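From: Florante Baluyot
To: Drilovdale Makers and Menders list
Subject: Re: hats, hats, hats

Maritza Condori wrote:
> Does anyone have a sensible way of storing summer hats? Mine live in
> a heap behind the door and every brim has gone wonky. Also, are we
> still collecting for the Viltitz swap table in December, and do you
> want hats at all or only scarves and gloves?

Hi Maritza and all,

Yes please to hats! We had almost 25 last year and they went faster than the scarves did. Kids' sizes especially, if anyone has them.

As for storing them, I've been through every method going (hooks, a hatbox from my aunt, a dreadful hanging thing from Kozan that pulled everything out of shape) and I've ended up with plain open bins. I had a sort-out on the table this week. 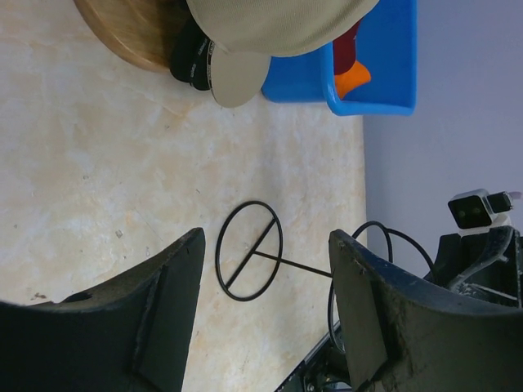
My rule is to sort by fabric first and worry about colour later, or never. Soft cotton hats can be squashed a bit and forgive you, but anything with a rib or a weave to it keeps a crease for months, so I lay those on top. You can see the sort of texture I mean on the big beige piece next to the blue bin – that goes in last, with nothing over it. Straw doesn't go in a bin at all in my house. I did that once with a Dotow sun hat and it came out looking like a pasty.

Bucket hats are the easy ones, as they'll stack. I wouldn't go above five in a pile or the bottom one gets a flat crown, and if you've got a floppy brim put it at the top, like the orange one over the dark red.
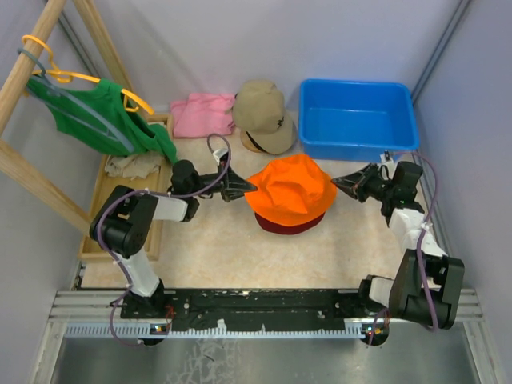 For the swap table

- Clean, please, and properly dry before you bag them up.
- Pop a bit of paper in the crown if it's a stiff one.
- No more than 3 bags per household, our hall cupboard is tiny.
- Drop off at mine any evening after 5, or leave them in the porch.

Wonky brims are fine by the way, Maritza. Hold yours over a steaming kettle for a bit (mind your fingers!) and smooth it flat with your hand, then leave it overnight under a tea towel. Bring the heap round if you like and we'll do them together.

Florante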